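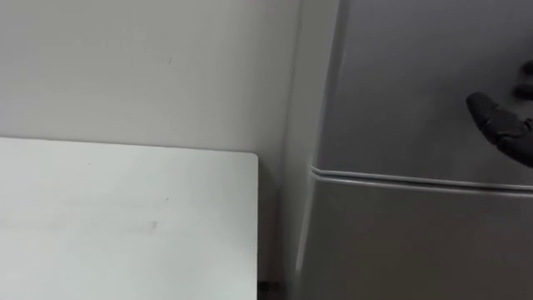

Kitchen wall, table and fridge corner. The mark is up on the left part of the wall.

Touching up one small mark on flat white paint

ykcortes
February 20, 2021
There is a small dark mark on my kitchen wall and I want it gone before I hand back the keys. The paint is flat white, no idea what brand. I tried a damp cloth on a different scuff in the hallway and it left a shiny patch that looks worse than the scuff did. Is it better to clean this one or paint over it?

Daithi_K
Paint over it. Flat paint burnishes if you rub it. Smallest brush you have, dab, let it dry, dab again.

umesh.n
I disagree. Any white you buy will be a different white and you'll see the dab every time the light is on. Try a plain pencil eraser first, very light, 2 or 3 strokes.

Daithi_K
An eraser is still rubbing.

umesh.n
It's a lot less rubbing than a wet cloth. I did a whole stairwell that way in November.

jduran
Is it a mark or a hole? If there was a nail there you need filler. Let the filler dry, sand with 800 grit, then paint. Also ask the landlord for the paint name. Mine had half a can in the basement.

ykcortes
Not a hole, I ran a finger over it. I emailed the landlord and he says the last painter used Hestunley flat but he doesn't know which white.

jduran
Hestunley has more whites than you'd think. Take a chip to the store from behind the fridge and have them match it.

umesh.n
Or spend nothing and use the eraser.

FMalik
Check your lease before buying anything. Ours calls small scuffs normal wear, section 18. I paid for a sample pot of paint for no reason.

ykcortes
Will look tonight. Going with the eraser first - if it goes shiny I'll get the chip matched.

Daithi_K
It'll go shiny.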